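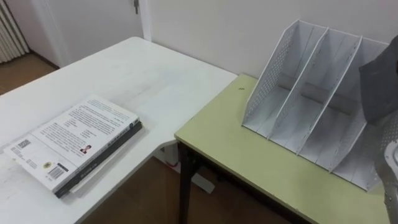 **Burkstead Reading Room, Collections Upkeep Team**

Notebook entry, 2026-08-26

Work continued at the two tables against the wall. The white table is in use for books awaiting a place, and the green one holds the file organizer. The team agreed in January that the two surfaces should keep separate purposes, and the arrangement remains in force.

The stack on the white table is lying flat, paperback on top with the back cover up and a dark book underneath. Colleagues are asked to leave the barcode side of a paperback facing up while it waits, as the register is filled in from the back cover. Register line 523 was left open pending a decision on the shelf mark. The Ezeani list gives one form of the title and the Ulero list another. The Ulero form will be used unless an objection is entered on this page.

The organizer is white, with slanted dividers and a perforated side panel. It stands upright at the wall with the openings toward the front. Its compartments suit a paperback or a slim hardcover. Thick volumes should go directly to the cart, and loose papers should not be placed in it at all. The limit for any one compartment is 3 books.

The white tabletop shows scuffs and light smudges. It is to be wiped with a barely damp cloth before the next batch is brought over. The marks that do not lift may stay. A request for a replacement top was declined under the Prornirholm furniture budget and will not be submitted again this year.

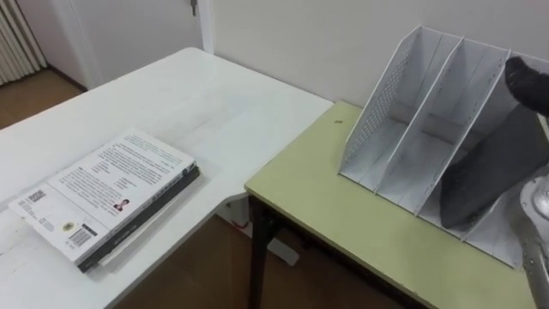

## Placement in the organizer

A dark gray flat item is leaning in the rightmost compartment, with the left and middle compartments empty. Filling should proceed from right to left. Items that lean should be set straight before a second is added, to avoid bending the corners.

Outstanding:

- Close register line 523.
- Order 70 spine labels, small size.
- Print divider tags for the organizer, lettering to match the cart.
- Return the Ezeani list to its folder within 7 days.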